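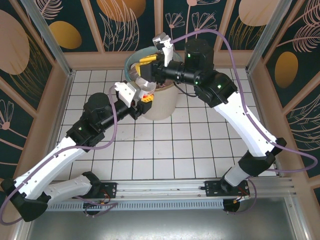

Figure 9.1 A cylindrical container on a tiled floor.

Chapter 9
Canisters, Tubs and Tins: Storing Dry Goods

In this chapter
Choosing a container by shape, size and lid
What moisture, air, light and insects do to dry food
Decanting and labelling
Setting up a dry store in a small kitchen
Key words: decant, headspace, rancid, infestation, stock rotation, tare

My first proper kitchen job was at a guesthouse in Peltham, and on my first morning the owner, Renata Zapata, handed me a scoop and pointed at the dry store. I'd been picturing sauces. What I got was flour, sugar, split peas, a sack of rice with a hole in the corner and a great many tubs whose lids belonged to other tubs. It took me until 2 in the afternoon to get to the back shelf, and what I found behind the semolina I'll save for the section on moths.

I tell that story to every new class and there's always someone who thinks I'm having a go at them (I'm not!). I just think dry goods get treated as the dull end of the course, the bit between refrigeration and menu planning, and I'd like to talk you out of that before we start. A sack of flour that's gone musty is money in the bin. A jar of bicarb mistaken for cornflour is a ruined tray of custard slices, and I've eaten one, out of politeness.

You'll have met the main ideas about cold storage in the last chapter. Dry storage runs on some of the same thinking, but it moves more slowly, so the mistakes take longer to show up. Milk tells you it's off. Wholemeal flour can sit there for months looking perfectly well.

Round or square?

Let's begin with the container itself, seeing as you'll be buying some sooner or later. Walk down the kitchenware aisle and you'll see two families, round ones and ones with corners, and people get surprisingly heated over which is better.

Square tubs win on space. Push them together and there's no gap between them, so a narrow shelf holds more food. If you live in a flat, or you're fitting out a galley kitchen, that might settle it for you straight away.

Round containers have their own fans and I'm one of them. There are no corners for flour to pack into, so a spoon or a scoop gets nearly everything out, and they wash up quickly. A round screw lid is easy to seal evenly. You can also spin a round canister on the shelf to find the label, which sounds like nothing until you've got your other hand in a bowl of dough. Lorena Farías, who taught me most of what I know about pastry, kept her sugars in round canisters and her flours in square bins and wouldn't hear a word against either.

Whatever the shape, look at the mouth before you look at anything else. Can you get a measuring cup in and back out level? A lovely tall jar with a narrow neck is fine for pouring rice and hopeless for flour. I've got one at home and it holds bay leaves now.

How big?

Match the container to how fast you get through the food. It's tempting to buy the biggest one on special and fill it to the brim, but a very large tub that's opened every day lets in fresh air and kitchen steam every day too. For slow sellers, go small.

The space left between the top of the food and the lid is called headspace. A little is handy for scooping. A lot means you've got a tub of mostly air, and foods with plenty of natural oil in them (nuts, wholemeal flour, linseed, oats to a lesser degree) don't enjoy that. The oil reacts with oxygen and the food turns rancid. You'll know the smell once you've had it pointed out: a bit like old crayons, a bit like putty. In the practical for this chapter we pass around a jar of walnuts that's well past it, so don't have a big breakfast.

Four things that spoil dry food

Moisture. Dry food keeps because there isn't enough water in it for mould and bacteria to grow. Let water back in and you lose that protection. Steam from the kettle, a damp spoon, a shelf over the dishwasher: they all count. Always let a washed container dry right through before you refill it, lid and seal included. I turn mine upside down on a rack overnight and I still run a finger round the seal in the morning.

Air. We've just talked about oils. Air also carries smells, and flour and rice are quite good at picking them up. Keep them well away from onions, dishwashing powder and anything with curry leaves in it, unless you want a very interesting sponge cake.

Light. Spices fade and lose their punch when they sit in the sun. Clear jars look smashing on an open shelf, I know. If you must have them, choose a shelf that doesn't catch the window, or buy your paprika in tiny amounts.

Insects. Right, the semolina. Pantry moths usually come home with the shopping, as eggs already inside the packet. What you notice first is often a fine webbing in the corners, or little clumps where the grains are stuck together. Weevils are the small dark beetles, and they're found in whole grains and flour. If you find either, the affected food goes into a tied bag and straight to the outside bin. Empty the whole shelf, vacuum the cracks and the screw holes, wipe it down, and check every neighbouring packet before it goes back. Don't skip the pet food or the birdseed. At Peltham it was the birdseed.

Thin paper and light plastic won't keep insects out for long. Glass, metal and solid rigid plastic with a tight lid will. When I bring home flour from the bulk shop I put it in the freezer for a few days in a sealed bag, then let it come back to room temperature before I open it, so that no water beads on the flour.

Decanting without losing the plot

To decant just means to move food from its packet into another container. Beginners love it. It's tidy, it's satisfying, and then it's June and you're holding an unmarked tub of white powder with no idea what it is.

So, before you tip anything out, copy the name, the best-before date and any allergen warnings onto a label. Cut the cooking instructions off the packet too, if there are any, and tape them to the back. Put the label on the body of the container and leave the lid bare. Lids wander.

Never top up. If there's old rice in the tub, tip it into a bowl, wash and dry the tub, put the new rice in first and the old rice on top. It gets used first that way. The trade name for this is stock rotation, and on a shelf it works just the same: new packets to the back, older ones to the front.

If you weigh things as you store them, you'll need the tare, the weight of the empty container. Mine's written underneath in marker. The canister I use for caster sugar has a tare of 300 grams, so when the scale says 700 I know I've got 400 grams of sugar and can start on the meringues.

Case study: the Condo kitchen

Throughout the chapter we'll keep coming back to one small kitchen, which I've called Condo after the name on its front gate. The cook there, Laaksonen, bakes for a weekend market out of a room with one window, a single tall cupboard and an oven that warms the wall behind it. He buys his flour from the Omwood mill in paper sacks, and when I first visited he was keeping the opened sack on the floor next to that warm wall, rolled down, with a peg on it.

Have a think about it before you turn the page. Which of the four spoilers is he inviting in? Where else in the room might the flour go, and what sort of container would you put it in? Jot your answer down in your workbook and don't rub it out later, even if you change your mind. We'll compare notes once we've covered shelving.

Before you start 9.1

Bring one container from home, with its lid, and the food that normally lives in it. Bring the label as well, if it has one. Wipe the outside first, please.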